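Flullermont Robotics Open Day: A Visit Report

I went to the open day at the Flullermont technical college expecting to be sold something, and for the first half hour I was. There was a banner, a table of brochures, and a man in a fleece who told me that every student in the two-year automation course leaves "job ready." I asked him ready for which jobs. He gave me a brochure.

The college sits out past the Dudbridge roundabout, in a building that used to be a furniture showroom and still has the showroom windows. Parking is free and there isn't enough of it. Sign-in was by name on a tablet, masks on, groups kept small and sent off at intervals. Mine had two families with teenagers, a retired machinist, and me.

First stop was the classroom where they teach the programming. I have seen a lot of these rooms. Rows of monitors, a wall poster about safety, a teacher who says the software is the same as they use in industry. It may well be. The machinist wanted to know which version, and the teacher said it was "fairly current," and we moved on down the hall.

The lab was better, mainly thanks to the students. The class project this year is called Plevel, and the idea is a small sorting cell that picks up parts, checks them and puts them in the right bin. The second-years have had it since the fall. The budget, I was told with some pride, was $3,446, not counting the arm, which the college already owned. I pointed out that not counting the arm is a bit like pricing a car trip without the car. The student I said this to laughed and agreed with me, so I liked him right away.

He was in charge of the fingers. I hadn't known that was a job. The Plevel team splits into four groups, and the finger group does nothing but think about how the thing takes hold of parts. They are on their fifth shape. The first was too blunt for the small washers, the second flexed, and I lost track of what was wrong with three and four. 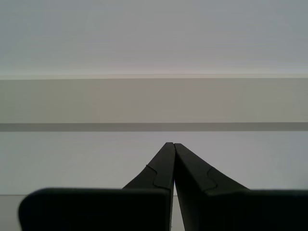
Marcela Michalík
Contributing writer, schools and training

Narrow tips make sense if you are after washers, and with the two sides almost touching you can see how little room there is for error. What I wanted to know was how it handles anything bigger. The answer was a long one. The cell is meant to sort three kinds of part, and the third is a plastic cap that the present fingers hold "most of the time." I asked for a number. To their credit they had one. In the last full test they ran 300 picks, and 38 of those failed, nearly all of them caps. That is better than one in eight going wrong, on a bench, with the people who built it standing there. A kid with a bucket would beat it, and I said so, a little more politely.

The instructor, Selim Dağdelen, didn't argue. He has run the course for six years and he struck me as tired in a good way. His view is that a cell that works perfectly teaches the students very little, and he would take the 38 failures and a notebook explaining them. I half buy this. It is also what I would say if my cell dropped caps. But he did let me look at the notebook, and it was the real thing: dates, crossed-out guesses, one page in furious capital letters about a loose screw. Somebody had learned something there.

Where I part ways with him is the competition. Plevel is entered in the regional student contest, the Vaněk Cup, and from what I heard the scoring rewards speed far more than it rewards dropping nothing. So the team has spent most of May making the cell faster. One of the students told me she would sooner have spent that time on the caps. I think she's right. If the college wants to tell parents this is how industry works, then somebody ought to mention what happens on a real line when you speed up a process that already fails too often.

We got a demonstration, or part of one. The program was started, an error came up on the screen, and two students went into a huddle over the laptop. Our slot ran out before they were done. The group behind us may have had better luck. The younger of the teenagers asked if she could stay and watch them fix it, and was told no, on account of the room limits. A pity, as it was the first time all morning she had looked up from her phone.

The tour ends in the cafeteria with a talk on admissions. The course takes 40 students a year. I asked how many finish and was told that the figure was being updated. I asked how many of those who finish are working in automation a year later, and that figure was being updated too. I have written to the college asking for both and will add them below if they arrive.

Should you go? If you have a teenager who takes things apart, yes, and go straight to the lab. Skip the man in the fleece. Talk to the students and ask them what went wrong this week, and they'll tell you, at length. I came away thinking well of them and of Dağdelen, and no more convinced than I was before by the brochure, which uses the word "future" on every page and the word "wages" on none.

The next open day is in the fall, date to be announced. Bring your own coffee. The cafeteria machine was out of order, and it had a sign on it saying the automation department had been informed.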